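Keep the Small Factories Open
Benjie Mercado

When a large plant closes, the governor comes and the television comes. When a shop with 44 workers closes, there is only a paper on the door. I think our state spends its money in the wrong order, and the budget talks in March did not change my opinion.

Take Nikik, a sewing company in our county. It lost one big customer and had six weeks of cash. The owner did not need a gift. She needed a person who could read her books, speak with the bank and help her find new orders. The state office had two such people for 2,057 companies.

Meanwhile the training fund pays more than $2,000 for each worker after the layoff. I am not against training – I took such a course myself, and my teacher was good. But a welder of 58 years does not want a certificate. He wants his shift. 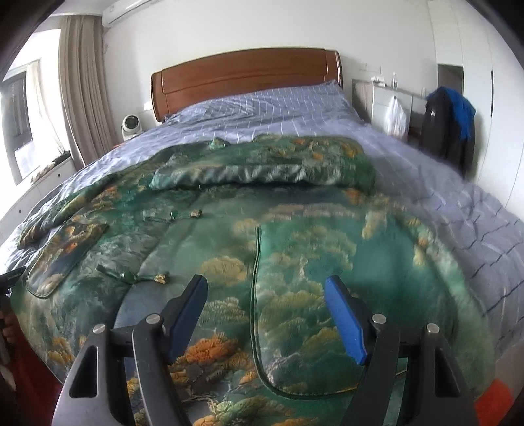 Green padded garment with a printed landscape.

Senators should move part of this fund to early help, and ask for a public report every year. Owners also have a duty. They must call before the last payroll, when there is still something to save.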